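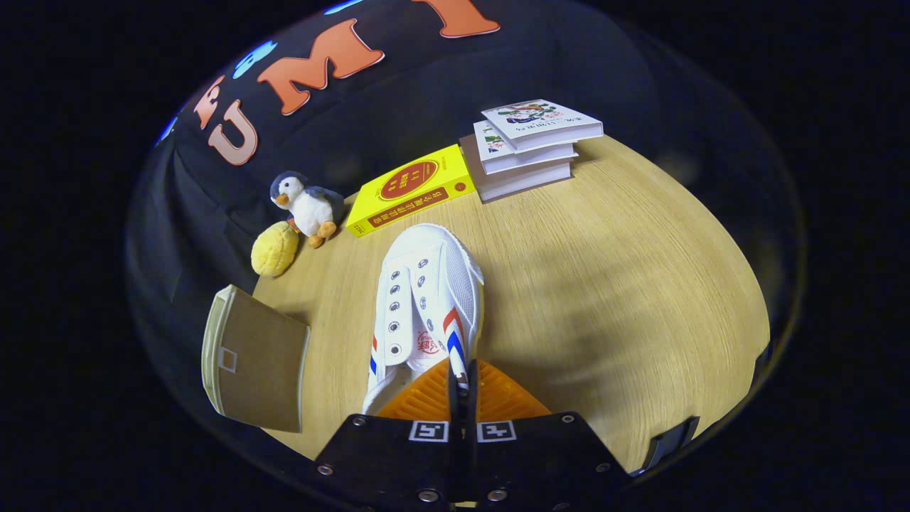

3.2 Hardware and the shoe task

The gripper, which we call Gavel after the noise it makes when dropped, was built on a bench in the Orley shared workshop, between other people's chairs. It is held in the hand and has no motors of its own. We picked shoes for the first task set on the theory that they would be easy, a theory that did not survive August. A heel is curved and gives when squeezed, and our first rigid fingertips slid off it with some dignity. The orange ribbed pads in Figure 1 are the fourth version. They press into the canvas at the heel, while the flat black plates behind them carry one marker tag each, so that finger opening can be read from video. We left the laces out of the sneaker, laces being a separate paper.

Figure 1. Gavel holding the heel of an unlaced canvas sneaker, toe pointing away from the operator.

We recorded 2403 grasps in total. Of these, 1000 used shoes and 1000 used soft toys and books; the rest are filed under "other," a folder we do not recommend opening. Pads were replaced every 40 grasps at first, then whenever someone complained. Objects on the table that were not part of a grasp were left where they were. The policy will meet clutter eventually and may as well start young.

Bolts were tightened by hand before each session. We tried a torque driver, but the workshop owns one and it is always signed out.

Last updated: August

Related items
Illeo: a low-cost wrist for shared benches
Soft pads from kitchen molds: build notes
The Kumarasinghe fixture, revised drawings

Contact the Orley workshop | Copyright the authors | Back to top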